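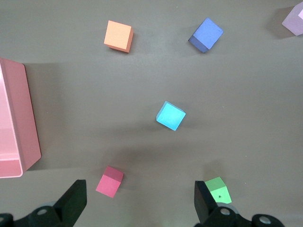
Project Report: Trying Out the Pimow Starter Kit for Pick and Place

30 Jan 2020 | by Closen Hall Robotics, Team 2

Print this page | E-mail this page

14 shares | 3 comments

1. What we were asked to do

The assignment was to pick one robot kit that a school could buy off the shelf, use it for a term and say if it's worth the money. We got the Pimow starter kit. The other team got the Nekby one so we only compare with that at the end, and only a little.

Our task for the kit: get foam cubes off a table and into a plastic bin, using only the wrist camera. No overhead camera, no markers on the table. Started in November, finished last week.

2. What comes with it

Arm, two-finger gripper, wrist camera, power supply, emergency stop, USB stick with the software. Also a printed quick start guide, 12 pages, and a longer manual as a PDF that is 321 pages and has no index. You will be searching it a lot. Cubes and bin are not included, we used our own.

The fingers are flat black plates and bolt onto the brackets. You can swap them. We didn't, spare set costs extra and we were out of budget.

3. Setup

Quick start says one hour. Took us two class periods plus a lunch. Most of that was the camera driver, which wants an older version of the software than the one on the stick. The fix is in the PDF but under "Storage and Transport" for some reason.

Calibration is pretty good though. You jog the arm to four corners of the work area, press save each time, done. It held for weeks. We only had to redo it after the table got moved.

4. How we did the task

The software has a color picker. You click on a cube in the camera view, it saves that color as a target, then the arm looks for blobs that match. We saved one target per color. Then a short script: look, pick the nearest match, line up the fingers, close, lift, go to bin, open.

Lining up was the hard part. Cubes sit at all kinds of angles and the gripper has to turn to match the sides. If it comes down on a corner the foam just squishes and pops out. Our first version didn't rotate at all and it was bad. Second version finds the edges of the top face and turns the wrist to fit.

5. Results

We ran 64 picks with the final script. Didn't change anything in between.

- Strong colors (cyan, blue) – best. Hardly any misses.
- Green – fine most of the time, but missed when a finger covered part of the cube in the camera view.
- Pale orange – ok in daylight, worse with the room lights on.
- Lavender – worst. Too close to the table color once there is a shadow on it. We widened the color range and then it started picking bits of table.

The bin also throws a shadow across the table, and a cube in the dark part reads as a diffrent color. Moving the bin farther out helped but then the arm has a long reach and gets slow. We went with slow.

One more thing. The wrist camera sees the fingers the whole time, they take up a good part of the bottom of the view. There is a mask setting to ignore them, off by default. Turn it on first thing. We lost over 14 runs before somebody found it.

6. Good and bad

Good:
Gripper is strong enough and doesn't wreck foam.
Calibration easy.
Emergency stop works right away, tested plenty.
Scripts are readable even if you only did one semester of coding.

Bad:
Manual. See above.
Color matching has no automatic white balance lock, you have to set it by hand every session.
No depth sensor, so stacked cubes are basicly impossible.
Support e-mail took a week to answer – the Waweru store where the kit was ordered was faster.

7. Compared with the Nekby

Team 1 says theirs was running the same day, but the gripper only opens and closes all the way, no in between. Ours can stop at any width. For foam that matters. Their report has the details, we didn't use it ourselves.

8. Would we buy it

Yes for a class that has a whole term. No for a one week unit, setup would eat it. If the school orders another one get the spare fingers too, and a lamp that stays in one place.

9. Next

Want to try finding edges before color so lavender stops being a problem. Also two cubes touching each other, which we skipped completely. Script and the run log are in the class folder under Pimow_final2 (not Pimow_final, that one has the rotation bug).

3 comments | Print | E-mail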